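Chapter 7
Who Gets to Say What a Town Is Afraid Of?

I started going to public meetings in Skinholm because of a bus shelter. Somebody had set fire to it, the council wanted to talk about policing, and I wanted to know if my bus would still stop there. I stayed four hours. By the end I had filled a notebook and forgotten all about the bus.

What hooked me was how fast the talk moved from one burned shelter to "those kids" and then to "those families." Marcela Hrnčiar, who chaired the meeting, kept asking speakers what they had seen themselves. Very few had seen anything! They had read it, or a cousin had told them, and they were scared all the same – I don't think they were faking it.
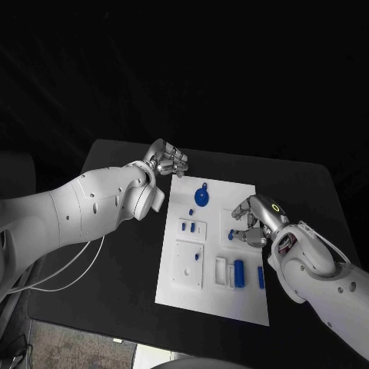

Two robot arms over a board with blue and white parts.

In this chapter I want to look at how local fear turns into local policy. We'll begin with letters to the editor, because I love them and because they are cheap to collect. Hauwa Ibrahim and I gathered 107 from the Skinholm paper, all printed in August, and sorted them by what the writer wanted done. You'll get to argue with our sorting later on (please do, Hauwa and I still disagree over a whole pile of them).

After that we turn to the curfew vote of Nov 2, 2018, and to Dineo Hendricks, who spoke against it and then voted for it. Her reasons take up most of section 4.

Before you read on, write down one thing people in your own town say is getting worse. Keep the page handy.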